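Clear Rooms Pilot, Wolleck
Interim progress report to the Zirnberg Fund
30 March 2021
Prepared by the tenant services team, Larero Housing

Where we are

The grant agreement asks us to report at the halfway point on whether the Clear Rooms method helps tenants in small apartments keep their homes passable and safe. Our short answer is that we can't say yet, and we would be wary of anyone who could. The work is on schedule. The spending is slightly under. Whether it has done any lasting good is a different matter, and most of this report is spent on that.

Letters went out to all 1,635 Larero households in Wolleck, and 439 replied. We are pleased with the number, but please don't read it as demand for the method. The letter offered a free visit, a free smoke alarm check and help getting rid of large items. From the comments written on the forms, the large items were what people wanted. Very few mentioned tidying, and several of those who did wanted to know if it was compulsory.

From the replies we chose 15 households for the full program. They were picked for a spread of apartment sizes and ages, and because they could be home on weekdays. That last condition leaves out most people with daytime jobs, and we have not found a way around it within the staff hours we have.

What was delivered

Each household had a first visit, a sorting session and a follow-up call. Pickup of bulky waste was the most popular part by a long way. Old mattresses, a broken freezer and a great many flattened boxes went, and the stairwells in two buildings are clearer than they have been in years. The smoke alarm check was also worth doing. Dead batteries were replaced on the spot.

The sorting session follows the Kovalchuk workbook. Tenants are asked to work on one surface at a time, put small loose things together in a tray, and then give each thing a home, a new owner or a place in the trash. It is sensible advice. It is also advice most of our tenants already had, and the workbook takes 15 pages to give it. Three staff members told us they stopped handing it out after the second week and simply talked people through it. We have let them carry on that way.

We have more serious doubts about the before and after score. The tenant rates each room from one to ten at the first visit and again on the follow-up call. Scores went up nearly everywhere. They went up in homes where, by the tenant's own account on the same call, the bedroom was back to how it had been. People like our staff and don't want to disappoint them over the phone. A number produced that way should not be in your annual summary, and we ask you to leave it out.

What tenants had trouble with

Paper was the hard part. Clothes and kitchen goods moved quickly once someone was there to carry bags down. Letters, receipts, appointment cards, old greeting cards and instruction leaflets did not. The workbook suggests a maximum of five minutes per pile. In practice a single envelope could take up half the visit – it would turn out to hold a benefits notice that needed an answer, and answering it was plainly more useful than finishing the pile. We think that time was well spent, though it appears nowhere in the agreed outputs.

Language was the other trouble. The workbook comes in English only. Many of the papers and books in people's homes are in other languages, and staff who can't read them have no business offering a view on what can go. In those cases the tenant sorted and our worker held the bag. It went fine, and faster than expected, which makes us wonder how much of the coaching is needed at all.

Storage products

The grant includes a line for organizers and drawer trays. We have spent very little of it and would like to move the rest. Space is short in these apartments, and a purchased organizer is one more object to find room for. Several tenants who were given a set in the first round had it standing in the hall, still wrapped, at the follow-up. The people who did best used what they had lying around, such as the lid off a cardboard box, with the bed as a work surface and a printed card or cover laid in the bottom.
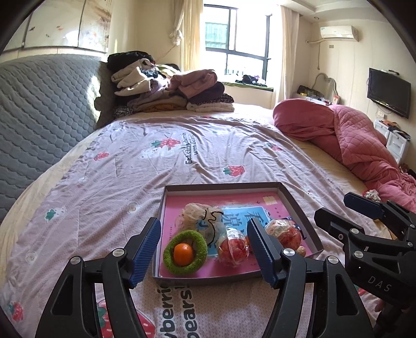 One tenant wrote on the feedback form that she had been tidying this way since before any of us were born and would have preferred the money go toward fixing the storage lockers in the basement. She added that the visit was pleasant, that the bags were too thin, and that she still did not understand why a grown woman should have to score her own bedroom. Two other forms made the same point about the lockers in fewer words.

We agree with her about the lockers. They have had broken latches since September, and tenants won't leave anything of value down there. No amount of sorting upstairs makes up for a basement people don't trust. Repairs come under a separate Larero budget and we have raised it there twice, so far without a date.

Money

Staff time is on budget. Waste pickup is over, and will go further over if we keep offering it, as we would like to. Printing is over because of a reprint of the workbook that we now regret. Organizers are well under. Taken together we expect to finish the year a little below the total, but that depends on the pickup contractor holding its price, and it has already hinted that it may not.

What we ask of the Fund

First, permission to move the unspent organizer money to bulky waste pickup. Second, permission to drop the one to ten score and replace it with a plain check at the door, agreed with the tenant: can the exits be reached, does the alarm work, is the stove clear. Those are dull questions but they have answers.

We would also like to drop the plan to extend the full program to a second district this summer. The case for doing so rests on the scores, and we have said what we think of those. A cheaper version, with pickup, alarm check and one visit for those who ask for it, could be offered to everyone who replied to the letter. We can send costs for that within two weeks of hearing from you.

The next round of follow-up calls will be made by staff who did not carry out the visits. We expect the results to look worse, and will report them as they come in.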